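Notes for the Cairns talk (9 minutes, don't rush the start!)

Hi everyone, lovely to be up here. I teach singing at Trestwood, and I've been asked to talk about getting a school choir ready for its first big gig.

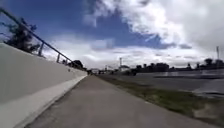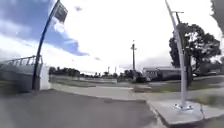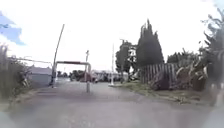
So, last May we had 28 kids, 4 songs and a crowd of 3000 at the Lirkach footy final. Most of them had only ever sung in the assembly hall (carpet, curtains, mums in the front row).

Biggest lesson: practise outdoors. The sound just vanishes and the little ones start yelling. We took them out on the oval every lunch for two weeks, hats on.

PAUSE, play the Zutum clip, first verse only.

Second thing is the delay off the stadium speakers. Tell the kids to watch your hands and ignore the echo. I wore bright orange gloves, looked ridiculous, would do it again!

Then questions. Sign-up sheet's by the urn.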